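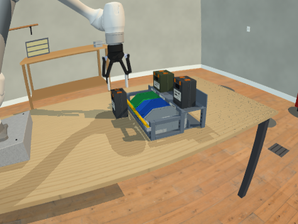
Arm over the kitting table, rack and cases in the model.

November 2019. Bench notes, kit return cell.

Spent the morning in the simulator again. The job on paper is simple: small cases come back from the floor, the arm sorts them, and a person signs the kit out to the next crew. Tomero wants the layout settled before we move any furniture, so for now it all gets argued over in the model.

Main worry is still the people side. Four of the returns crew do this by hand today, and they do more than put cases away. They notice a bad latch or a missing driver and they set it aside without writing anything down. None of that is in our task list.
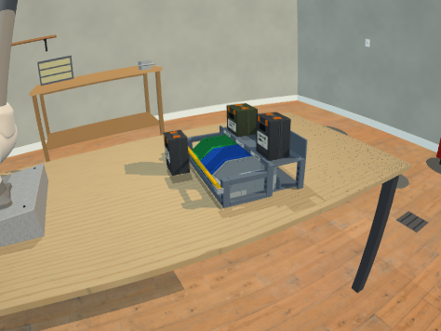
Hakim Manurung read the list and wrote back that the setting aside is the job, and the shelving is what they do while they think about it. He wants an inspection step with a person in it before the arm gets anything. I agree. Added to the plan as step 6.

Reach next. With the fingers open I want clearance between the bins and the raised shelf, and the cases need to be gripped by the body, away from the orange parts on top.

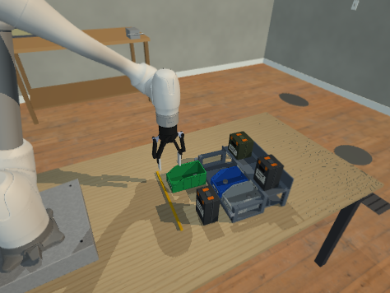
Same goes for cases left on the table next to the rack. People will put them down wherever there is room, and I don't want a rule telling them not to. The planner should cope with a case at an odd angle. Set up 300 runs with shifted start positions for overnight. Slamet has the machine after that.

Shift pattern came up too. If the arm does the late returns, the evening pair moves to days. One of them asked for that last year, the other has not been asked at all.
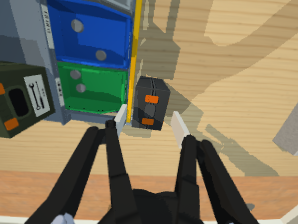 Arsalan Bhutto's view is that we should hold off on any shift change until the cell has run a full month on the real floor, and that the crew should hear it from us first. Fine by me - will raise it with Sutrisno.

To do: write up step 6, check finger clearance at the shelf, talk to the evening pair.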